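19 August 2023
Bench 2, Vustport. Wrist-view grasp check, cartons

Carried on with the slip-onset labeling from the Jovolside set. Total is now 3,963 grasps, of which 158 were held out before anything was trained. Imtiaz Karunaratne did the split by object so that no carton appears on both sides. The earlier split was by session and let the same packages through, so the old held-out scores are not comparable and I have struck them from the table.

Method as run today: close on the package at low force, lift, hold, take wrist frames during the hold, then step the force down until the package moves relative to the fingers. The label is the force step at first motion. The model sees only the hold frames and the finger gap. It does not get motor current. We tried current in the spring and it learned the current.

Octagonal cartons are the weak group. With a plain rectangular box the fingers meet two flat faces and the gap reading gives the width directly. With cut corners the gap depends on how the box has rolled in the grip, and the same package gives different readings from one grasp to the next. The model then guesses a narrower object and predicts slip too late. Nowakowski's suggestion was to add a roll estimate from the end face outline. I put that in as a separate head, trained jointly, same backbone, no other changes.

Result on the carton subset: late predictions went down, early predictions went up slightly. Net better, but I don't want to quote a figure until the rerun with the other seed is in. The roll head is fine when the full end face is in view and poor when a finger covers one of the cut corners. Printed artwork also pulls it. Heavy brush lettering on a white face gives strong diagonal edges, and the outline fit locks onto those in preference to the carton edge. Masking the interior of the face before the fit fixed most of that offline. Not yet in the live code.

Blur: frames during the hold are supposed to be still and some aren't. I had been dropping anything under the sharpness threshold. Stopped doing that today, as the dropped frames were mostly tilted grasps and that is the case we care about. Threshold is now a weight on the loss. Set at 15 for the moment, no good argument for that value.

Scuffed cartons stay in the pool. Presbridge wanted fresh packages for every run, but the creased corners change the contact and the model should see that.

To do:
- rerun carton subset, second seed, 100 epochs
- move face mask into live code, check timing
- relabel the grasps where first motion was marked by eye
- ask Imtiaz for the old finger pad offsets, the file on the share has two versions
- write up for the December report only after the relabel is finished

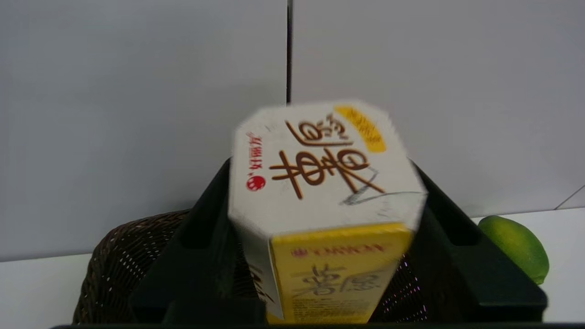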